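The Nirnevus Tabletop Set documents small household and play objects arranged on a white surface, together with the containers used to put them away. It holds 381 images in 6 groups, maintained by Lech Stępień.
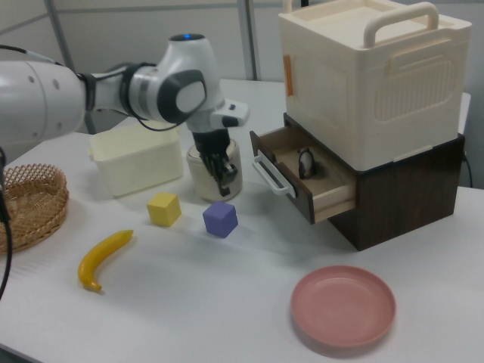 *Cream-colored cup with yellow and purple foam cubes and a toy banana.*

## Labels

Objects are labeled by type and color. Baskets and storage containers are labeled as containers, including those only partly visible — partial objects carry the tag `partial`. Toy food is filed under `toy`, never under `food`.

## Corrections

Send label corrections to Rodrigo Cifuentes. Revisions are issued each December.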